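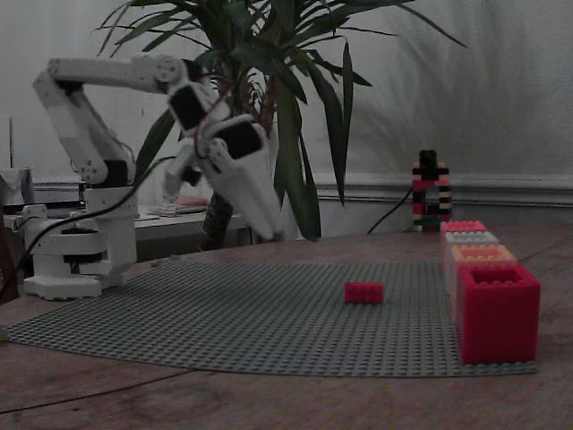
Setting up and maintaining the brick-sorting arm
Student project report, Basley workshop group
Silviu Voicu and Aishwarya Unnithan

1. Purpose

Our task was to keep one small arm in working condition during the term and to write down how we did it. The arm takes a brick from a studded baseplate and carries it to the box of the same colour. We named the cell Wenik, and this name is used in our log files.

2. Fixing and calibration

Before each session we check the screws of the base and then we move every joint by hand with the power off. If a joint feels rough, we open it and look at the horn of the servo. On one Tuesday the elbow servo had a loose horn, and the arm came down lower than the program asked. Aishwarya tightened the screw and we repeated the calibration with 10 positions.

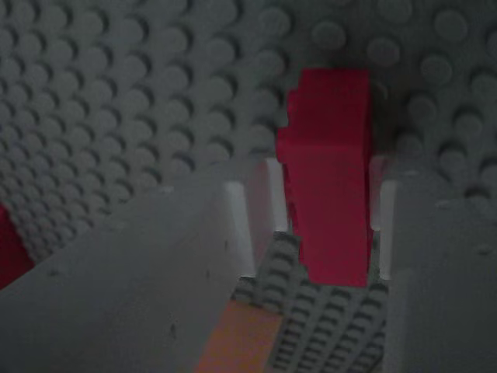

The speed near the plate is limited to 80 steps per second. With a higher value the fingers pushed bricks away in our early tests — this cost us almost one week. We also store the zero position of the gripper, which was 3562 in the last calibration.

3. Gripper care

The fingers must be parallel when they close. A brick lying on its side is more difficult for us than a brick standing on its studs, so we use this case for testing. We clean the inner faces with a dry cloth and check that the cable has enough slack at the wrist. After 400 cycles we do the whole calibration again. 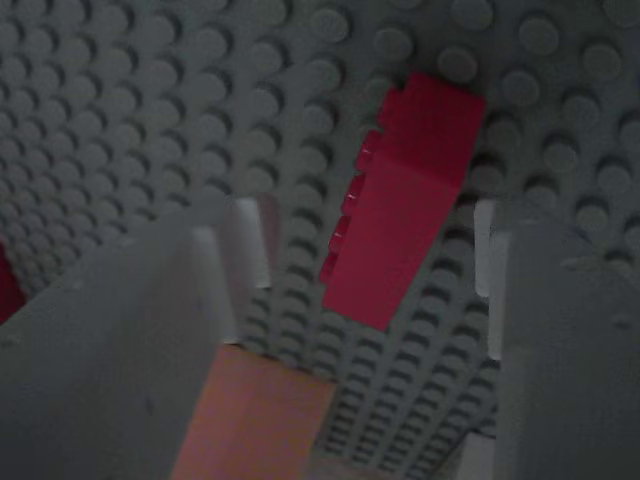
How do we know that the gripper needs a new zero position?
We close it without a brick and read the servo value. When the value differs from the stored one by more than 10, we set the zero again and write the new number in the log.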